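Household Robot Rules: Frequently Asked Questions
Desura Working Group on Good Practice in Simulated Homes
Last updated: Tue 24 February

This page answers the questions that we receive most often about the Galleleck rules. The rules are for teams who train or test a household robot in a simulated home before it goes into a real one. If your question is not answered, please write to Saadet Keskin, who keeps the list.

Are the Galleleck rules a standard?
No. They are a code of good practice, and you follow them by your own choice. We have written them so that they do not conflict with the safety standards you must follow for the real machine. When a rule and a standard say different things, the standard wins.

How many rules are there?
There are 39 rules in the present edition. The first 15 concern the simulated home itself, and the others concern the task, the records and the report. Teams that are new to this work can begin with the first 15 and add the others later.

Do we need to follow every rule to say that we use the code?
You must follow the first 15. For the others you may leave a rule out, but you must write in your report which one and why. One sentence is enough. Please do not write "not applicable" without any explanation, as our reviewers will send it back.

Who reviews the reports?
At the moment Mahmoud El Sherbiny and Pongsak Intarasuk read them. A report is never read by a person from the same team. The review normally takes nine working days, but in August it is slower.

What does rule 4 mean by "a home as people leave it"?
Many teams clear all the furniture to the walls and then test the robot on an open floor. The result looks good and says little about a real home. Rule 4 asks that chairs stand where chairs usually stand, also when they make the path narrower, and that the worktops and tables carry some ordinary things.

Must the robot see the same room every time?
For training, no. For the final test, yes, and you must save the layout with a version number. Doğukan Uçar's team at Giltemard changed the position of one bin between two tests and did not record it. They could not compare the results afterwards and had to repeat 78 runs. After this we made rule 11 more strict.

What about knives and other sharp things?
A knife may lie on the table in a simulated test, and we encourage it. Rule 17 says that the robot must treat it as a knife from the first run. It is not permitted to switch off the contact forces for the blade to save computing time. In the report, please list sharp objects separately from other kitchen tools.

Can we use a simple model for thin objects like chair legs and rods?
You can use it for planning. You cannot use it for checking contact. A chair back made of thin bars is not a solid board, and an arm that is allowed to treat it as one will learn wrong distances.

Is it allowed to test only one room?
Yes, if the report says so in its title. But if your robot will move between rooms, rule 22 asks you to include at least one place where the floor changes. Wheels and depth sensors can behave differently on tile and on carpet.

Which views should we save with a layout?
Save the views that a reader needs to understand where things stand. It is good to have a wide view of the room, one view of the work surface with the arm, and one of each place where the floor covering changes. Views from the Akgül layout:

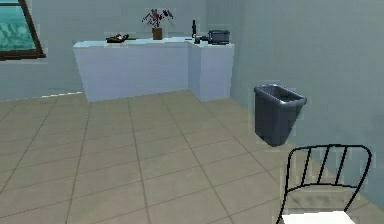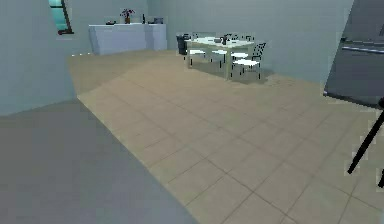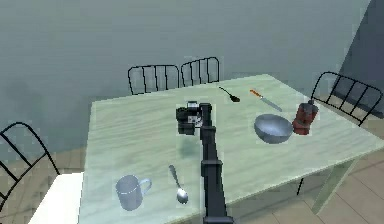
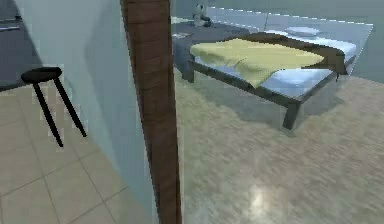 Please save the views without any correction of light or colour. If the graphics are simple, this is not a problem for the reviewers. They want to see positions, and they do not give marks for beauty.

How long must we keep the records?
Keep them until the robot is taken out of use. This includes the layout files, the saved views and the list of stopped runs. A stopped run is also a result, and rule 31 does not allow you to delete it.

Can we say to customers that our robot is "Galleleck approved"?
No, please do not. We review reports and do not approve robots. You may write "tested in simulation according to the Galleleck rules" and give the edition.

We have found a mistake in a rule. What should we do?
Send the number of the rule and your proposal to Pauline Mottram. Small corrections go on this page. Larger changes wait for the next edition, which we will discuss in August.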